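From: Kenna Tosh
To: Pledberg Flower Swap list
Subject: Re: Dried stuff for the hall tables

Fiona Swanson wrote on Sunday:
> I have a box of dried flowers left from the Dultham sale and no idea
> what to do with them. One big bunch per table, or split them up?
> Also, do they shed as badly as I remember?

Hi Fiona and all,

Split them up! I'd do one tall vase and one short one per table and let the tall one do most of the work. We've been trying it with white vases and I'm pretty much sold on white (my brown jug made everything look like a leftover wreath, sorry Morag). The creamy sprays go in the tall one with some pink, and I'd hold back a gerbera-type bloom or two for the short one so the strong color isn't all up top.

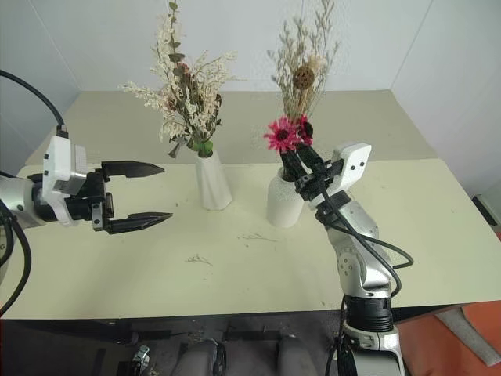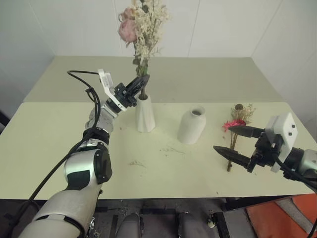 See how much the tall one carries with cream, pink and a little green? The short one has such a narrow mouth that I'd stick to a few stems there and trim them a bit at a time. I hacked 5 inches off a bunch in one go last April and it vanished down the neck, never to be seen again.

And yes, they shed. Bits of dried plant get everywhere, so put the cloths on after the flowers are done, or bring a hand brush. Hairspray helps a little, outdoors please.

Do you have any eucalyptus in that box? I could use more green.

Kenna

Florante Dumlao wrote:

Kenna, I'd go easy on the hairspray. I used it on bunny tails for the Crichton lunch and they went all clumpy. A light shake over the trash can before you arrange them got most of the loose stuff off mine. I have a bag of eucalyptus going spare and can drop it by after 4 if someone's there to open up. Do you want the short stems too, or only the long ones?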